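Storing Knitwear at the End of the Season
Bernimton Household Skills Service – Home Guide 4

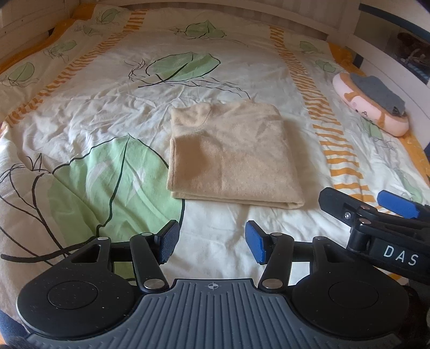
A folded sweater on a bed, with a cushion near the head.

This guide explains how to prepare sweaters, cardigans and scarves for storage over the warmer months. It applies to wool, cotton and blended knits. Garments with leather or beaded trim should be taken to a specialist cleaner.

Before you begin

Wash or dry-clean every item, including those worn only once. Clothes moths are drawn to skin oils and food residue, and faint marks may darken in storage. Follow the care label in all cases. Allow garments to dry completely, lying flat, before they are packed.

You will need:
A clean, flat surface
A lidded storage box or a zippered cotton bag
Acid-free tissue paper
Cedar blocks
A sheet of 200-grit sandpaper

Folding

1. Fasten any buttons or zippers. Lay the garment face down and smooth it outward from the center.
2. Fold one side in toward the middle, then lay the sleeve straight down along the fold. Repeat on the other side.
3. Place a sheet of tissue along the length of the body.
4. Bring the hem up to the shoulders. Bulky items may be folded in thirds.
5. Turn the garment over and straighten the neckline.

Do not store knitwear on hangers. The weight of the fabric will stretch the shoulders.

Packing

Place the heaviest items at the bottom and stack no more than four to a box. Vacuum bags save space, but they can flatten thick wool and are not advised for periods longer than three months.

Rub the cedar blocks lightly with the sandpaper to renew the scent, and place two in each box. Cedar should not touch the fabric directly – wrap each block in tissue first.

Label the box and keep it in a cool, dry closet. Attics and basements are seldom suitable.

Checking stored items

Open each box in August. Shake out the contents, inspect the seams and cuffs for holes, and refold along different lines.

Last reviewed: February 1, 2020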